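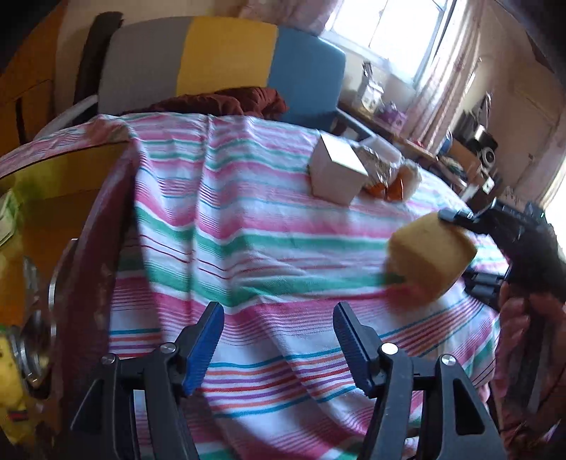

Table Linens Month Is Back, and So Are the Stripes

If you walked past the long table at the Rustport Makers' Hall any time in the last few weeks, you already know what a bright spring it has been. The linen drive opened in January with one cardboard box by the door, and by the time we closed it we had 1,198 pieces of cloth. Tablecloths, runners, bedspreads, napkins, a shower curtain (we kept it, it makes a wonderful drop sheet), and so many stripes! Pink and green ones, skinny rainbow ones, deck-chair ones. I have always been a stripes person and this has not helped.

Now comes the part I like best, which is getting everything clean and ready for the summer suppers on Grakarcombe Street. Most of what people gave us had been folded in a closet for years, so it arrived with creases you could file papers in and the odd mystery spot. Our Thursday crew has been working through the pile and I've picked up more about laundry this spring than in my whole life before it.

The sponge method has won over nearly everyone. You spread the cloth over something padded and a little rounded, so that the part you're working on sits up toward you and the rest can hang in folds. Then you take a plain block sponge, wrung out until it hardly drips, and press it straight down on the spot. Lift, turn it to a clean side, press again. Scrubbing fuzzes up the weave, and on a striped cloth you'll see the fuzz from across the room. Woven stripes are pretty forgiving, but try the sponge on a hem first if there's any red in the pattern. One of the bedspreads taught us that lesson and it is now a very pretty pink bedspread.

Creases are a slower business. A long fold line that has been sitting there since somebody's wedding won't give up for a quick pass with the iron. Dampen the line with the same sponge, smooth it outward with the flat of your hand, and leave it alone for a while before you heat anything. Go have some coffee. Then iron from the back of the cloth, following the stripes, and let it cool flat before you fold it. We've started rolling the best ones on tubes instead, and if you have any tubes from wrapping paper, please bring them in!

Reece Goodall has been sorting the finished cloths by color, and the shelf by the back window looks like a candy store. The pinks and greens go with the heavy white plates, the blues are saved for the fish supper, and anything with teal or orange in it seems to get claimed before it reaches the shelf at all. We have set aside 100 for lending, so if you have a birthday or a porch lunch coming up, come pick one out. You can keep it for 2 weeks. Bring it back used, with crumbs, that's fine. Just shake it outdoors first and leave any stains for us, please don't put bleach on them.

A few things we could still use: block sponges (the plain kind, with no scouring side), white vinegar, clothespins, and one more ironing board if you know of one looking for a home. The Gosling Room is open for drop-offs during regular hall hours. Please unwrap things before you leave them, as cloth that sits in plastic gets musty fast and we'd like to see what you've brought.

The first open ironing evening is Friday, May 21, 2021, starting at six, with the windows up and the radio on. There's room for beginners, and there's rhubarb cake. If you've got a striped cloth at home with a spot you've given up on, bring it along and we'll have a go at it together.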